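Vernbridge Opens Refill and Return Hall for Drink Bottles

VERNBRIDGE, November 30, 2018 – The old bus depot on Naqvi Street has a new job. Starting this weekend, residents of Vernbridge can bring their empty drink bottles to the Gokow Return Hall, drop them off by the bagful and get their deposit back on the spot.

The hall is the work of Gokow, the local recycling cooperative that began with a single collection point behind the farmers' market. A trial run in June brought in so many bags that the line went out the door and past the bakery, and the group started looking for a bigger home the very next week. The depot had stood unused for nine years. It has wide doors, a level floor and plenty of parking, and the roof turned out to be in much better shape than we had feared!

"People kept asking us when we would be open longer, and for a long time we had to say we just didn't have the space," said Csenge Szűcs, who leads the project for Gokow. "Now we do, and I can't wait to see it full on a Saturday morning. Bring your kids, bring your neighbors, bring that bag that has been sitting in the garage all year."
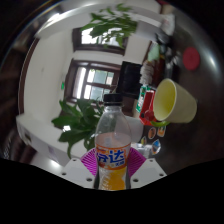 Bottles of any brand are welcome, including imported ones that carry no deposit. Those don't earn money back, but they will be sorted and baled with everything else. Please empty bottles before you come and leave the caps on. Labels can stay on too. Crushed bottles are fine as long as they are clear of food and dirt.

Glass goes to the counter on the left as you walk in, plastic to the right. Sorted plastic will travel to the Rarkarov plant outside town, where it is washed and turned into flakes for new packaging. Visitors who want to see that part of the process can sign up at the counter for a plant tour, with the first group going out in the new year.

Over 2080 households signed up for a return card during the trial, and those cards still work. New cards are free and take two minutes to fill out. Deposits can be paid in cash, added to the card or given to the Vernbridge school garden fund.

The Gokow Return Hall is open Tuesday through Saturday. Parking is free, and the Naqvi Street bus stops at the front gate.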